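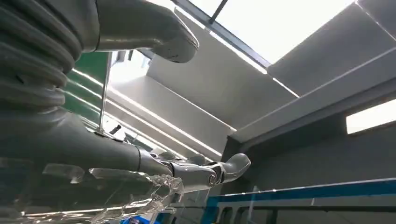 Elias Fakhoury wrote in after my last page to say that he'd been setting hand speed limits for years by "going slow until it looks fine," and could I please write down what I do instead, with the steps in order. Fair enough, Elias! I've been meaning to, and your email has been glaring at me since July.

So this page is my routine for getting a jointed robot hand ready to work near people. It covers the hand and the wrist, and I'm leaving the arm itself for another day because that page would be as long as my leg. You'll want your risk assessment next to you while you read. If you haven't got one yet, stop and do that first, and get somebody qualified to sign it. I'm one person with a website, and your local rules beat anything I say.

What you need

The hand's manual, the arm's manual, a force gauge that's in date, a flashlight, a roll of bright tape, and a notebook. Paper, please. I kept my notes on a tablet for a while and lost a whole afternoon of readings when it decided to update itself (yes, I'm still sore about it).

Step 1. Stop it properly

Bring the arm to its parked pose, stop it, isolate the power and put your own lock on. Then bleed off anything stored, like air if you have it, or springs, or a finger that's holding itself up against gravity. Try to start the thing from the panel. It should do nothing at all. I've had people tell me that pressing pause is the same as locking out. It isn't, and I get loud about this one.

Step 2. Go over the knuckles

Look at each joint from both sides with the flashlight. You're after screws backing out, play in the hinges, and any gap that closes when the finger curls. Those closing gaps are your pinch points. Write down every one by finger and joint, so "index, second joint, palm side" and so on. I used to write "the bad one near the thumb" and that was no help to me a month later.

If there's a bellows cover on the arm or wrist, check down in the folds, too. Small cracks love to hide there, and a torn cover lets dirt in and can snag a sleeve.

Step 3. Clear out the reach

Mark how far the fingertips can get with the hand wide open. Most people measure to the wrist flange and forget that the fingers stick out past it! I run my tape line from the longest fingertip in its widest pose and then add the stopping distance from the assessment. Anything inside that line that isn't part of the job goes somewhere else, and that includes clear plastic packaging, which is easy for you to miss and can be a pain for cameras and light sensors as well.

Step 4. Set the limits

Power back on, speed reduced, you outside the line with the enabling switch in your hand. Set the grip force limit first and the closing speed second. Start both low. Then take the gauge readings at the fingertip and at every pinch point from Step 2. I take 6 readings per point and I keep the worst one. Averages make everybody feel better, but the worst reading is the one that meets somebody's finger.

My pass mark comes straight from the assessment, and I won't print it, as I know someone will copy it onto a totally different hand. Use yours.

Step 5. Try the stops

Hit the emergency stop with the hand open, closing, and holding a part. Watch what happens to the part. On the Forkham job the hand let go the second it lost power and the part went straight down, so we added a catch tray and wrote the drop zone into the assessment. On the Goneo job it was the other way around and the fingers stayed clamped, which meant we needed a way to free a trapped person without power. Find out which kind you have. Practice the release until you can do it without the manual.

Step 6. Write it up

Date, who did it, software version, limits, readings, and the cycle counter. My last sheet says November 2021, counter at 2446, one pinch point re-tested after a hinge screw was tightened. Stick a copy on the cabinet. Do the whole thing again after any change to the fingers, the program or the part, even if it's "just a new fingertip."

Elias also asked whether he can skip Step 2 when the hand is brand new. Nope! Do it on day one, and you'll have something to compare with next time.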